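Flekemell opens its grasping data collection to outside partners

October - Hi, Tonantzin Galindo here. I run data collection at Flekemell, and I get to be the one to tell you that we're opening up Todedar, our program for gathering grasping examples, to outside labs and small companies. I've been itching to talk about this for months!

If you haven't run into us before, we're a small outfit in Price and we make training data for robots that pick things up. A person guides the arm through a task, the camera at the wrist records what the gripper is headed for, and that becomes one example. Then we move the object and do it again (and again, and again). Our first release has 1275 examples in it, all recorded by people in our own shop, and every one of them was watched start to finish before it went in.
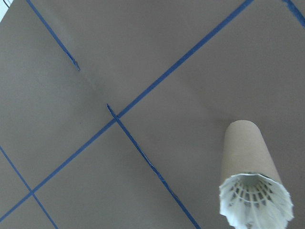
Partners get to pick the objects, and that's the part I'm most excited about. We've always leaned toward light, awkward things, because a learning system that has only ever met blocks and cans gets pretty lost when the shape changes on it. Take a badminton shuttlecock standing with its base up - there's a smooth rounded end to go for, and then a flared plastic skirt full of little openings that you really don't want to squash. We use the blue tape lines to talk about placement, so an operator can say "right of the long line, not touching tape" and the next person knows what that means. Send us your own list of troublemakers and we'll work from that.

A standard Todedar order is 600 examples, and a trial order is 100. Both come with the wrist video, the arm's motion, and a short written note from the operator on each try. We keep the misses, too! They're labeled as misses and kept in their own folder, so you can train on them or leave them alone. I fought pretty hard for that one.

We're also putting out Julden, the review tool we built for ourselves. It plays an example back next to the operator's note and lets you flag anything that looks off. It's plain looking and it's quick, and Todedar partners get it at no extra charge.

We have room for 16 partners in this first round. To ask for a spot, write to the Todedar desk at Flekemell and tell us what you're trying to pick up, what kind of gripper you're using, and how soon you need the data. I read those notes myself - so if your object is a weird one, please say so in the first line.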